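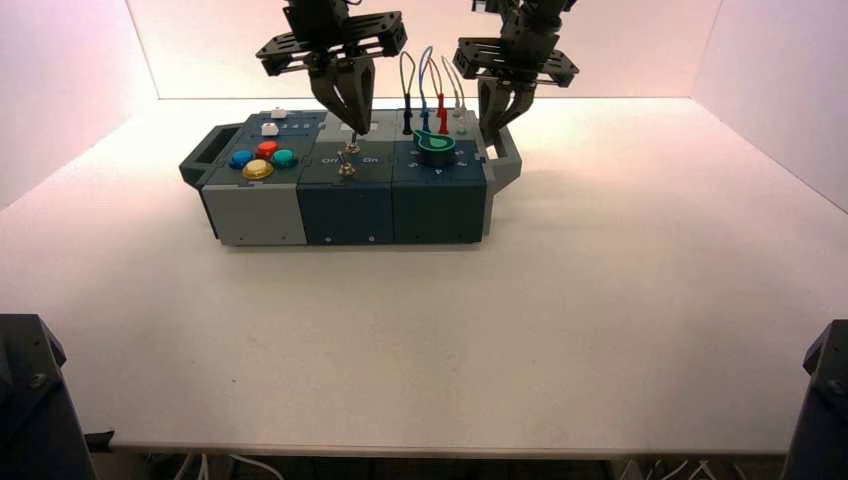
Progress report, October: teaching by remote control, task board work
Prepared by Agustina Quezada for Naledi Naidoo, Movuswood

You asked whether the money spent on operator time is buying anything. My answer is a qualified yes, and the qualifications take up most of this report.

We now have 377 recorded demonstrations on the board. Vusumuzi Jacobs and Lerato Ngcobo drove nearly all of them. I would not read much into the total. When Jaime Coelho went through the first 200, he threw out 19 because the operator had stopped to think with the arms in mid-air, and he was being generous. A policy trained on hesitation learns to hesitate. We saw the same thing in the Trenness trial and I had hoped we were past it.

The buttons are easy and I suggest we stop counting them as progress. Anyone can press a large colored button by remote control after a short practice. The toggle switches are where the operators earn their pay. The lever is small, the operator feels nothing through the controls, and a closed gripper tip hides the part you most want to see. 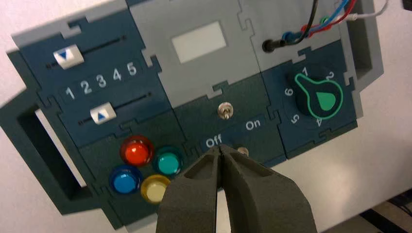 The close-up view at the gripper helps with that, though less than the Mkhize proposal promised. Lerato uses it for the last bit of the approach and ignores it otherwise. Vusumuzi says switching between views costs him more time than it saves. I have not tried to settle the argument, and I doubt we have the data to do it.

The rotary knob remains a problem. Both operators can turn it, but they do it differently enough that I question whether their recordings belong in one training set. Jaime wants to pool them. I would keep them apart until we have a fair comparison.

For the next period I am asking for operator hours to record 100 more demonstrations, switches and knob only, with one agreed way of turning the knob. I am not asking for the second station described in the Bamum plan. Until the policy does something its teachers didn't spoon-feed it, a second station would only fill the disk faster.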